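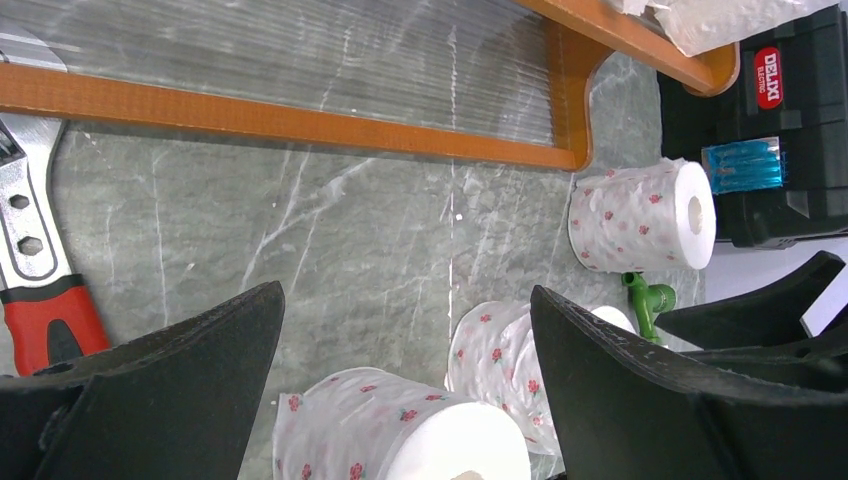

Day two of learning to teach a robot arm by remote control, and I have opinions. Thread, sorry.

The set-up: I sit on a stool with a little copy of the arm in front of me. I move the copy, the real one moves the same way, and everything gets recorded so the robot can have a go by itself later. Sounds easy. My shoulders would like a word.

Our job at Hiltby this month is clearing up. Things on a worktop, pick one, put it where it belongs, repeat. Kenta Murakami wrote the task list and he has a cruel streak - toilet rolls still in their flowery plastic, a green pipe fitting, a big adjustable wrench, all on the same bit of marble-patterned counter.

I thought the wrench would be the hard one. Nope! It's long, it's got a fat red and black handle, you close on the handle and up it comes. The toilet rolls are what keep me awake.

It's the wrapping. It slides about over the roll, so you think you've got hold of something and you've got hold of a pinch of plastic with pink roses on it. Squeeze harder and the roll goes oval. I've squashed more bog roll this week than in the rest of my life put together.

What helped: come in slowly with the fingers wide open, go lower than feels right, then close. Roald Sjöberg told me that on my first morning and I ignored him until lunch.

Other thing I had to unlearn is fidgeting. If I dither over an object, the dithering is in the recording too, and the robot picks up my dithering. Watching a machine hesitate exactly the way you do is a bit much before coffee.

So now I decide before I touch the controls. Which roll, which side, where it's going. Then one smooth go. If I fluff it I bin the take and start over.

Target is 400 good ones for this task. I got 70 done yesterday and kept 17 fewer than that once Godelieve Van Acker had been through them. She is very nice about it and she misses nothing.

Someone asked if it feels like a video game. A bit? More like doing the washing up in somebody else's oven gloves. You get no feeling back through the handles on ours, so it's all eyes, and most of what I look at is the wrist camera with the two black fingers poking up into it.

Tomorrow it's the little green fitting. T-shaped, so there's a right way and several wrong ways to grab it. Will report back. If any of you have done this with small plumbing bits, tell me which way round you go in, please!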